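Category: Robotics & Automation / Company News

FERKUDEL OPENS UP FASTILEO, ITS TEACH-BY-HAND KIT FOR SMALL ROBOT ARMS

Friday, May 27, 2022 -- Hi, I'm Kaisu Tikkanen, and I look after the teaching software at Ferkudel. Our marketing folks kindly let me write this one myself, so if it rambles a bit, blame me! The short version: Fastileo is out of closed testing and you can order it now.

Fastileo lets you show a robot arm a job in one of two ways. You can take hold of the wrist and walk it through the motion, or you can sit at a desk and drive it with our hand controller (it fits in one palm and has a trigger for the gripper). Either way the software records what you did, you tidy it up on a timeline, and the arm has a go at it. You don't write any code unless you feel like it.

We started closed testing in March with 16 workshops and labs, mostly places with one arm and no robot programmer on staff. Between them they recorded 876 demonstrations, and I've watched far more of those than my family would consider healthy. Remote driving was more popular than I'd guessed. People liked being able to stop halfway, have a think about the grip, and carry on from the same spot. Hand guiding won for anything with a curved path, like wiping around the lip of a bowl.

Joscha Hagedorn runs one of the test sites, Hämäläinen, where they sort and rinse small metal parts. "I taught it the tray change before my coffee went cold," he told us. "Then I taught it again properly, because the first one had all my bad habits in it." We hear that second bit a lot, and it's the reason the new version lets you keep the good stretch of one recording and swap in a better ending from another -- my favourite feature by a mile.

The other big addition is the practice room. It's a simulated workspace where you drive a virtual arm with the same controller, so new people can get their bumps and scrapes out of the way on something that can't be dented. There are nine starter rooms in the box, and you can change the layout and colours in each of them. Elmarie Tshabalala built them all, and she's already halfway through another lot.

Fastileo comes as a controller, a wrist handle and a licence for one arm. Existing test sites keep their recordings and move over at no charge. We've made 200 kits for the first run, and orders go out in the sequence they come in. For a demo, ring the office and ask for me or Eero Toivonen, and we'll set up a time to let you drive.

Practice rooms are where I'd start anybody, even someone who's run arms for years. Give yourself a few goes at simply bringing the wrist over and stopping before you try to grab anything. With the gripper hanging straight down and open, well clear of the blue tray and the big round grey piece behind it, you've got space to get a feel for the controller -- and there's a good stretch of bare wood between the tray and the arm's green base block if you'd like to practise moving sideways too.

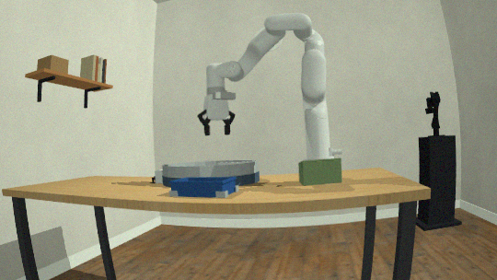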